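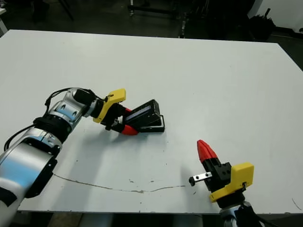 Tuesday, April. Glide test, Grirkow lower loop. Notes by F. Moser

Third session on the cross-country pairs, all from the Holzer batch with the same camber and the same base. The question is still whether the coarse linear structure is worth having once the track has been transformed overnight and gone soft by mid-morning. Last week's data were unusable. The wind swung round halfway through and we had no reference runs in the second half.

Course: 200 m straight glide from the standing start by the timing hut, slight bend at the bottom ignored. Gates at the start and at the flat. Azucena skied all the test runs, Ertuğrul skied the reference pair and nothing else. Both in tuck, hands on knees, no poling after the start line. Tiruwork on the timer.

Preparation. All pairs cleaned with base cleaner on Monday evening, left overnight, then Inulen universal as a base layer, scraped and brushed. Test layer was Cesotton wet block on every pair, so that structure is the only variable. Structure applied by hand roller, one pass for fine, two passes for coarse, same operator (me). Skis stood outside in the shade before the first run. Last time they came straight out of the van, and I believe that accounts for the drift in the early times.

Order was reference, fine, coarse, reference, coarse, fine, and so on until 9 complete sets were done. The first set was dropped because Azucena caught an edge at the bend. The rest were kept.

Results, short version. Fine was quicker early on, when the track was still glazed. The two were level for a while in the middle. Coarse was quicker at the end, and by more than the spread in the reference times. The crossover came later than I expected. The track was visibly wet by then and Ertuğrul was already complaining about suction on the flat. Full times are in the test sheet, by set.

The reference pair slowed through the morning, as it should, with one exception: set six came out faster than set five. Tiruwork checked the gate and found the lower reflector had tilted. She straightened it before set seven. I have left six in and flagged it, but would not build anything on it.

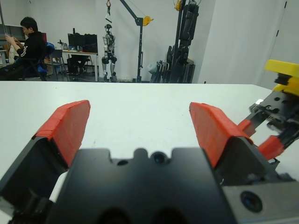 Ski marking needs sorting out before the next session. The grey tape we put on the tips to tell fine from coarse is useless from the bottom gate, and twice Tiruwork had to shout up the hill to ask which pair was coming. Blue is no better in shade. I want one strong colour for coarse and none for fine. The red-orange of the finger pads on the gripper is the right sort of thing, easy to pick out with the white tabletop behind it, and snow is a harder background than that in flat light. Will look for tape or paint in that range. It should go on the top sheet only, well back from the edges.

Durability run after lunch. Coarse pair A was taken round the 700 m loop repeatedly by Ertuğrul, then put back through the gates. Slower than in the morning, but so was the reference, and by then the snow was slush at the bottom. No conclusion. This has to be done on a day when the temperature holds.

Hubert Eberhard asked for a comparison with a stone-ground pair. Agreed in principle. The ground pair we have is from a different batch and stiffer, so it would not tell him much. He is going to ask whether one of the Holzer pairs can be sent away for grinding.

To do:
Replace lower reflector bracket (Tiruwork)
Marker tape, see above (me)
Second hand roller, the left bearing on this one grates
Buy more fibre paper, 50 sheets
Move the snow thermometer out of the sun before the first set
Azucena's boots, binding play on the right, check before any more timed runs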